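讲稿备注:《早餐桌上的示范数据》
Hastadholm 内部分享会,6月12日
(备注给自己看,别照着念。上次照着念,前排睡了。)

开场
先别讲模型。问台下:有谁亲手遥操作过两条机械臂?举手的人请他们坐直,后面会点名。没举手的人大概都觉得采数据是实习生干的活。等笑声过去,再说我自己在 Zustico 项目里采了整整一个5月,头衔没变,腰变了。

第一部分:任务写在纸上都很短
“揭开锅盖,放到桌上。”任务单上就这么一行。操作员拿到手以后要问的第一个问题是:夹爪从哪边进?捏旋钮的哪一侧?揭开以后盖子正着放还是反着放?任务单一概不答。Annelies Bosman 管这叫“留给现场的自由”,我管这叫返工。

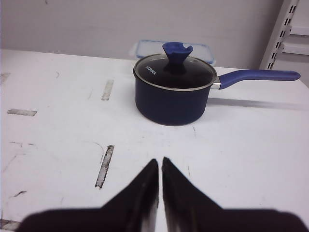
讲玻璃盖。深度传感器看玻璃,跟我看税表差不多,看得见,读不懂。所以我们主要靠腕部相机的彩色图像,让策略自己去学“旋钮在哪儿”。代价是起始位置必须多变。早期那批数据里,锅每次都摆在同一个地方,模型学得飞快,验收时把锅挪开一点,它就很有信心地去捏空气。
(停一下,让他们想想自己的数据集。)

第二部分:快和慢
操作员越熟练,示范越快,轨迹越漂亮,也越没法学。高手会在靠近物体的最后一段突然加速,凭手感收尾。模型没有手感,只有照抄来的加速。我们的规定是接近阶段放慢,夹爪先对准,停住,再动手。这条规定推行得很不受欢迎。 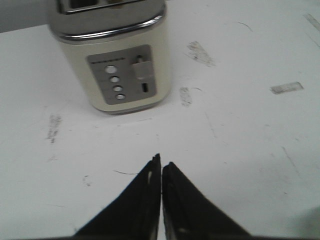

烤面包机这一类任务最考验耐心。按钮小,拨杆要往下压到底,力气给小了弹回来,给大了整台机器往后溜。Dewulf 那边的同事建议把它粘在桌上。我反对,理由是没人家里的烤面包机是粘着的。他们说也没人家里的烤面包机归两条机械臂管。这一局算平。

补一句标注:失败的示范别删。压了两次才成功的那种尤其要留着,单独打标签。我们头一版只收“干净”的示范,结果模型一失手就愣在原地,因为它从来没见过谁失手。

第三部分:双臂和杂物
单臂的数据好攒,双臂的数据贵。操作员左右手各管一边,脑子只有一个。新人练上8个小时,才能做到两条胳膊不互相谦让。分工要事先讲死:面包归左边,锅归右边,碗归离得近的那条。讲死了以后还是会有人临场发挥,发挥完了还会来问能不能算数。能算,打“非标准分工”的标签,别打“创意”。真有人打过。 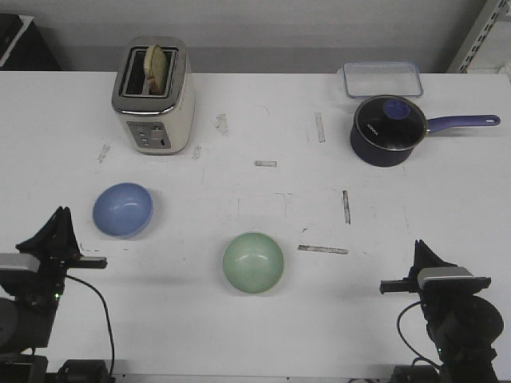
桌上该留多少杂物,我们吵过3轮。桌面太干净,换到乱一点的厨房就不认路;太乱,操作员把时间都花在绕路上。目前的做法是任务之外的东西也摆着,每采12条换一次摆法,换法由脚本抽签。原先是让人“随便摆摆”,可人随便起来非常有规律,碗总是落在顺手的那一边。

顺带讲桌面。白桌面用久了有划痕和胶带印,有人提议换新的。我的意见是别换,至少别在一批数据采到一半的时候换。Marniton 那次换过,前后两批一混,模型先学会了分辨新旧桌子,早餐的事排在后头。

时间不够就跳过的一段
质检抽查怎么排:按操作员抽,别按日期抽。每个人的毛病不一样,但每个人的毛病都很稳定。

收尾
放采集规范的链接,留时间提问。如果有人问“到底要多少条才够”,先喝水,再请 Annelies 回答。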